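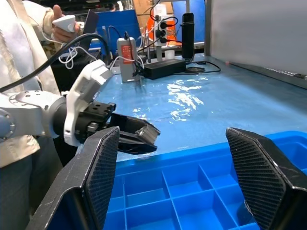 2022년 9월 4일
Neddale 공장 조립준비반, 자동화 셀 담당

건명: 너트 이재 셀 반복 정지 및 작업자 개입 증가
설비: Ganum 양팔 셀, 소프트웨어 Quiambao 셀 컨트롤러
접수 구분: 현장 접수
우선순위: 보통 → 높음 (현장 요청으로 변경)
상태: 조치 후 관찰 중

증상

청색 칸막이 트레이에서 너트를 집어 타공 스테인리스 트레이로 옮기는 공정에서 "파지 확인 실패"로 셀이 정지함. 지난 교대 정지 횟수는 18회. 정지할 때마다 작업자가 컨트롤러로 팔을 대기 위치까지 빼고, 해당 칸을 비운 뒤 재시작함. 재시작 절차에만 작업자 한 명이 묶임.

목표 물량은 교대당 2000개. 정지가 없는 교대에서는 달성되나 지난 교대는 미달. 부족분은 마감 전에 수작업으로 채움. 수작업분은 실적 화면에 잡히지 않아 야간조 인수인계에서 수량이 맞지 않았음. 이 건은 아래에 따로 적음.

현장에서 먼저 해 본 것

- 셀 컨트롤러 재부팅: 변화 없음.
- 트레이 교체(같은 규격 예비품): 변화 없음.
- 이송 속도를 한 단계 낮춤: 정지는 줄었으나 물량이 나오지 않아 원복.
- 그리퍼 손가락 안쪽 패드를 마른 천으로 닦음: 직후에는 정지가 없다가 다시 발생.

지원 1차 회신 (Calotska 기술지원)

정지 시점의 이벤트 기록과 그리퍼 개도 값을 보내 달라고 함. 오류 코드만으로는 실제로 놓친 것인지, 집었는데 센서 판정이 늦은 것인지 구분되지 않는다는 답변. 다음 사항도 함께 확인 요청.

1. 정지가 특정 칸에 몰리는지
2. 왼팔과 오른팔 중 어느 쪽에서 발생하는지
3. 트레이 두 개의 상대 위치를 교대 시작 때 누가 어떤 기준으로 맞추는지

현장 회신

1번. 테두리에 가까운 칸에서 많음. 가운데 칸은 드묾.
2번. 대부분 왼팔.
3번. 정해진 기준 없음. 청색 트레이를 스테인리스 트레이 옆에 눈으로 붙여 놓음. 조마다 놓는 습관이 다름. 수작업 시절에는 트레이가 조금 틀어져 있어도 문제가 된 적이 없어 작업표준서에 위치 항목 자체가 없음.

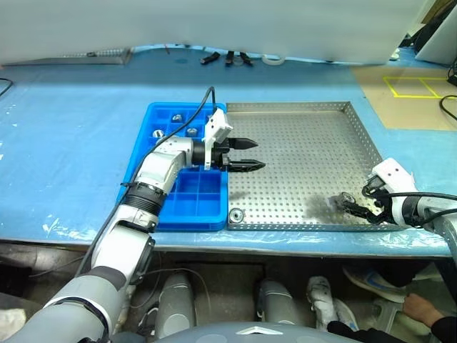 정렬 점검 시 작업대. 칸막이 트레이와 타공 트레이를 맞붙인 배치.

원인 분석

이벤트 기록을 대조한 결과 서로 다른 두 가지가 같은 코드로 올라오고 있었음.

가. 트레이 각도 틀어짐. 교시 위치는 트레이가 기준선과 평행하다는 전제로 잡혀 있음. 한쪽 모서리만 밀려도 바깥 칸에서 손가락 끝이 칸막이 벽에 먼저 닿고, 닫힘 동작이 끝까지 가지 못함. 이때 개도 값이 파지 범위를 벗어나 실패로 판정됨. 테두리 쪽 칸에 정지가 몰린 것과 일치함.

나. 판정 대기 시간 부족. 닫힘 명령 후 개도 값이 안정되기 전에 판정이 끝난 기록이 있음. 이 경우 너트는 손가락 사이에 있는데 셀은 빈손으로 처리함. 작업자가 "잡고 있는데 못 잡았다고 한다"고 반복해서 적은 메모가 이 경우에 해당함. 메모는 지난 2월 설치 직후부터 있었으나 접수로 이어지지 않았음. 메모장이 셀 옆에 걸려 있었고 지원 쪽에서 볼 방법이 없었음.

패드 청소 직후 정지가 없던 이유는 확인하지 못함. 청소하면서 트레이도 다시 놓았을 가능성이 있어 청소 효과로 단정하지 않음.

조치

- 판정 대기 시간을 300 ms로 변경. 양팔 동일 적용.
- 작업대에 청색 트레이용 위치 고정 블록 설치 요청. 제작 전까지는 교대 시작 때 첫 작업자가 트레이 변을 맞추고 점검표에 표시.
- 파지 실패 코드를 "닫힘 미완료"와 "대상 없음"으로 분리. Quiambao 설정 변경으로 처리.
- 파지 실패 시 한 번 재시도 후 정지하도록 변경. 재시도 전 팔을 칸 위로 완전히 올림.
- 손가락 모서리 마모는 정기점검 항목에 추가. 교체 기준값은 Calotska에서 회신 예정.

조치 후 확인

변경 적용 후 첫 교대에서 "대상 없음" 정지는 발생하지 않음. "닫힘 미완료"는 두 번 발생했고 두 번 다 트레이 교환 직후였음. 재시도로 넘어간 건은 기록에만 남고 경광등은 켜지지 않음. 재시도 건수를 별도로 보지 않으면 틀어짐이 누적돼도 모르고 지나갈 수 있어 주간 보고에 항목을 넣기로 함.

작업자 쪽 변경 사항

이 셀이 들어오기 전 해당 자리는 두 사람이 마주 앉아 너트를 옮기고 불량을 골라내던 자리임. 현재는 한 명이 공급, 트레이 교환, 정지 복구를 맡고 다른 한 명은 검사 공정으로 이동함. 접수 과정에서 나온 의견을 그대로 옮김.

- 손은 덜 쓰는데 자리를 못 비움. 정지가 언제 날지 몰라 옆 공정 지원을 나가기 어려움.
- 예전에는 옮기면서 나사산 불량을 손끝으로 알았음. 지금은 검사 공정까지 가서야 나옴.
- 컨트롤러 조작 교육을 받은 사람이 조마다 한 명뿐이라 그 사람이 휴가면 셀을 세워 둠.
- 정지 횟수가 작업자 실적표에 같이 찍힘. 설비 원인 정지까지 개인 실적처럼 보임.

마지막 항목은 생산관리와 협의하여 설비 정지를 작업자 실적표에서 분리함. 적용 완료. 교육 인원은 조당 두 명으로 늘리기로 하고 일정을 잡는 중. 교육은 복구 절차와 트레이 정렬만 다루며 교시점 수정 권한은 포함하지 않음. 나사산 불량 건은 이 접수 범위를 벗어나 품질 쪽에 별도 접수함. 이재 셀에는 해당 검사 기능이 없음.

수량 불일치 건

수작업 보충분을 입력하는 칸이 실적 화면에 없었음. 임시로 인계서에 수기 기재. 화면 수정은 Quiambao 다음 배포에 포함 요청함. 그 전까지 야간조는 화면 수량과 인계서 수량을 더해서 확인할 것.

임시 복구 절차 (현장 게시용)

1. 정지 후 코드 확인. "닫힘 미완료"이면 트레이부터 볼 것.
2. 컨트롤러로 팔을 대기 위치로 이동. 팔이 움직이는 동안 작업대 안으로 손을 넣지 말 것.
3. 트레이 두 개의 변이 맞닿아 있는지 확인.
4. 손가락 사이에 너트가 남아 있으면 원래 칸에 되돌려 놓음. 스테인리스 트레이에 직접 넣지 말 것. 수량이 어긋남.
5. 재시작. 같은 칸에서 다시 정지하면 해당 칸을 건너뛰기로 지정하고 기록.
6. 복구에 10분을 넘기면 수작업으로 전환하고 자동화 담당에게 연락.

미결

- 고정 블록 도면 승인 대기
- 손가락 교체 기준값 회신 대기
- 실적 화면 수작업 입력 칸
- 셀 옆 메모장 내용을 접수 시스템으로 옮기는 작업. 2월분부터 입력 중이며 중복 건은 이 접수번호에 묶음.

고정 블록 설치 후 트레이 교환 직후의 정지 기록을 다시 뽑아 이 건에 첨부하고, 그때까지 접수는 닫지 않음.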